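Lemwood Shared Workshop: Build Course Notes
Session 4: Hand-held grippers and the table-laying task
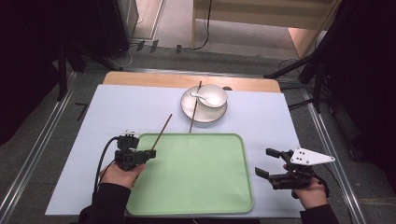

What this session covers

By now each pair should have two printed gripper bodies, two sets of fingers and a working cable for each side. This session is about fitting the top plates, checking the jaws and making the first recordings at the table. The arm itself (the Clotodis kit) stays switched off until session 5. Everything here is done with the grippers held in the hands.

If your fingers are not finished, use a set from the spares box and print your own later. The file on the shared drive is the December version. Older ones have the wrong hole spacing at the base and will not bolt on.

1. Fitting the top plate

The top plate on the right-hand unit is the white triangular one with three black dots. Offer it up before putting any screws in. It should sit flat with no rocking. If it rocks, there is usually a blob of print support left on the top of the body, and a few strokes with a flat file will clear it.

Tighten the screws a little at a time, going from one to the next. The bodies are printed fairly thin and the holes strip easily. A stripped hole can be rescued with a brass insert, but ask for the soldering iron to be set up first and do it at the metal bench.

Do not draw on the plate or put tape over the dots. If a dot has rubbed off, print a new plate.

2. Cables

Lead each cable away from the hand and down one side, so that it does not cross the tray. Leave enough slack to turn the wrist fully in both directions. Try this before you plug in.

The logging board is the Paquette. The left gripper goes in the first socket and the right in the second. If they are swapped, the software will still run and the recording will look fine until somebody tries to use it. Squeeze the left gripper once with the live readout open and check that the left bar moves.

3. Checking the jaws

Open and close each gripper ten times by hand. Feel for any catch. The fingers should meet along their whole length, with no gap at the tip. A gap at the tip matters a good deal with chopsticks and hardly at all with the bowl, so people tend to miss it.

Readings: fully open should give 3000 on the readout and fully closed should give 1169. Small differences between units are taken out by the calibration step, so write down your own two values and enter them in the settings file. Do this again if you change the fingers.

4. Setting the table

Put the large blue-grey sheet over the table and smooth it down. The bare wood gave us trouble with glare last term. Then set out:

the green tray, nearest to you
the white saucer, beyond the tray
the white bowl on the saucer, with the small spoon in it
two brown chopsticks, apart from each other

The chopsticks should lie at different angles each time. Do not line them up neatly. We want the recordings to include awkward starts.

5. The task

Pick up the items one by one and lay them on the tray. Either hand may be used for any item, but do not pass an item from one gripper to the other in this session. Handovers come later.

Work at a steady pace. If you drop something, leave the recording running, pick the item up with the gripper and carry on. Stop only if it goes on the floor. Wear plain dark sleeves, pulled down to the wrist.

For a chopstick, bring the fingers in across the stick and close slowly. Closing fast tends to roll it away. For the bowl, take hold of the rim and take the spoon out first.

Each person makes 3 recordings, then swaps with their partner. Name the files with your bench letter and the run number, nothing else. The Fodlow viewer will not open file names with spaces in them.

6. Before you leave

Copy your files to the shared drive and open one of them to check that it plays. Coil the cables loosely and hang them on the hooks. Grippers go back in the tray for your bench with the fingers still on.

For next time, read the kit manual as far as the section on joint limits, and bring your two calibration values on paper.

Notes revised March 16, 2022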